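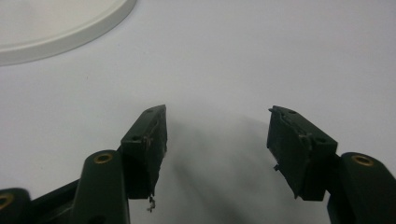 Clearing the table is where I start every term, and this handout is the long version of what I rush through in class. For unit two we're doing table resets: how you get from a finished meal back to a surface somebody else can sit down at. Beginners always want to wipe first. I get it, the cloth is right there! But look at a white tabletop with one round white thing left up in the corner, a plate or maybe a lid, and a wide stretch of bare white between it and everything else. White on white is easy to walk past, and that's the piece people wipe around, leaving a ring of crumbs for the next guest.

So my order goes like this. Far corners first, then the near edge, then the middle. Stack on your side of the table and carry once. If a piece has a raised rim, pick it up by the rim and keep your thumb off the flat part (yes, even when it's dirty, you're building a habit). Then wipe in long overlapping strokes, away from the chairs, and crouch down for a look across the surface. Pale tables hide grease until you get low - I still miss streaks if I stay standing.

Waraporn Wongsuwan taught me the crouch when we both worked the lunch room at Ekwueme, where we turned 54 seats between noon and two. She was faster than me then and I'm sure she still is.

For the practical you'll get 60 seconds per table, plates and lids mixed. I'm looking at the order you work in more than the clock. Lids go in the bus tub upside down, plates stack by size, and please don't put a lid in the middle of a plate stack, it rocks the whole way to the sink.

Read the Lutus chapter on cloths before then. Aldana Ocampo is taking the afternoon group in December, so bring her your worksheets if you're in that one.

Related handouts
Cloths, sponges and when to swap them
Loading a bus tub
Setting a table for six
Notes from the Clamova dish room visit
Unit one recap: trays and carrying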